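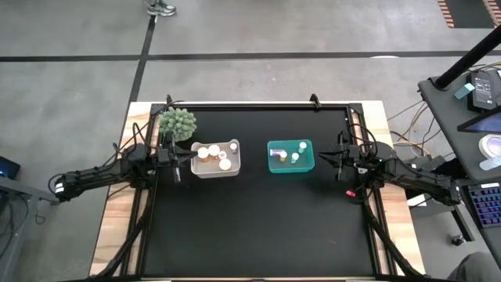
Figure 2. Two-arm workstation with pill bottles placed in two bins.

3.2 Equipment planning

The budget covered arms, grippers and the table for one station. Spare gripper fingers were priced separately at $700 per set, and we ordered 8 sets through Clomedo.
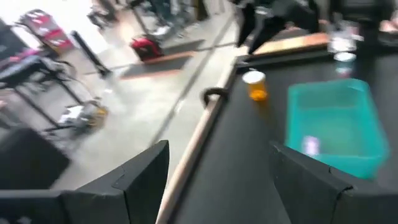

Bins and bottles were the smallest cost. We set aside $100 for them and bought several bottle sizes, as Magesa plans to handle more than one.

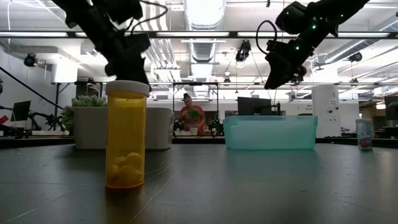
A second station would add $3,000 in cabling and mounts. Hedlund and Shirima put that purchase off until June, when the Skidumthorpe site confirms its floor space.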